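Workshop notebook, Limine writing group
20/11/2018

Draft two of the fantasy book now stands at 28 chapters, which is four fewer than in February, and I feel lighter for it! Bendik Sjögren read the opening aloud for us (he has a lovely voice for weather and doom) and we all heard the same trouble: Vörös is named on page one, and then the reader waits 531 words to learn it is a river. I've moved the ferry up. The ferryman's daughter can do the explaining while she bails.

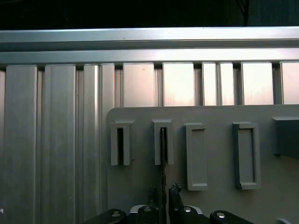
Jarance and the bell

Long and happy argument about whether Jarance should know from the start that the bell is her grandmother. Frøydis says yes, because the reader will guess anyway, and then every scene in the tower has an ache in it. Roald would keep it back until the flood. I went home leaning towards Frøydis, but I've written the tower scene both ways so we can look at them side by side. The version where she knows came out at 1,246 words and wants trimming.

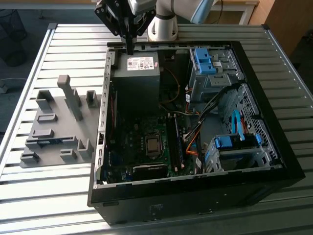
Still to do

Cut the second dream. Gumaro has been kind about it twice now and I ought to take the hint.
Settle how far Broltberg is from the sea. Chapter six says two days by mule, chapter nineteen has gulls on the roof.
Blurb: Rafferty Pennington wants it under 800 characters and would like the word "destiny" gone. So would I, though I haven't found what goes in its place. Perhaps "debt"?
Ask Bendik to read the flood chapter next, all of it, slowly.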